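23 May 2019
Upholstery shop notebook, Lunthorpe job

Back on the sofa frame this morning. Stripped the old seat cover down to the burlap and saved the panels, pinned flat and marked in chalk: seat, inside back, outside back, two arms. The outside back had shrunk on one side and I will not use it as a pattern without checking it against the frame first.

Webbing on the seat was finished. Six strands out of the nine had pulled off their tacks at the front rail. The rail itself is sound apart from old tack holes, so I filled those with glue and sawdust and left it clamped over lunch. Will rewebb with the Gisstead jute, not the elastic. Customer asked for firm.

Springs: kept all but two. Retied from the back rail forward, eight-way, and the center row sits a little proud, the way we did it on the last one. Anyone picking this up after me, please don't cut the twine tails yet. I want to see how it settles overnight.

Fabric. The Botico sample book is back and the customer is down to plain browns. My worry with any smooth plain cover on a tall back is that it shows every dip in the padding, so the fill has to be right before the cover goes near it. A soft line where the back meets the seat is fine and will happen anyway. Puckers along the top edge are not fine.
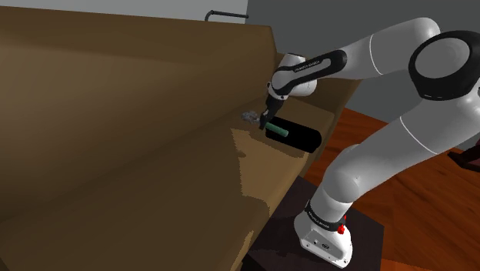
Went through the rub counts with the supplier on the phone. They had two grades in the shade we want and the cheaper one is rated too low for a family room. Ordered the heavier one. Lead time is 6 working days. Asked them to cut from a single roll, as the last order came from two and the arms didn't match the seat in daylight.

Foam next. Tried the medium density offcut on the seat and it bottomed out on the front edge when I sat down hard. Going up a grade, with a layer of cotton felt over the top to take the corners off. Cut 40 mm for the inside back and left it oversize all around. Spray glue on the foam only. Last time it went on the wood as well and we had a job getting it off.

Piping is undecided. Self piping looks neat but adds most of a day. Customer hasn't answered.
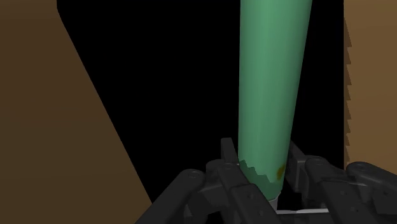 Thought about the piping color again after lunch. If they go for contrast, the one I would push is a green, since brown on brown disappears at any distance. A muted medium green like the tapered cylinder here, with the darker green at its lower end, would do for both parts: lighter on the cushions, darker along the bottom rail. Will pull the two closest from the thread drawer and cut short lengths for the customer to look at. Same green thread for the buttons if we button the back at all.

Left to do: order tacks and a new box of staples for the Rai gun, reweb, second tie on the back springs, cut calico. Compressor needs draining. Glue on the front rail was still soft at the left end when I locked up.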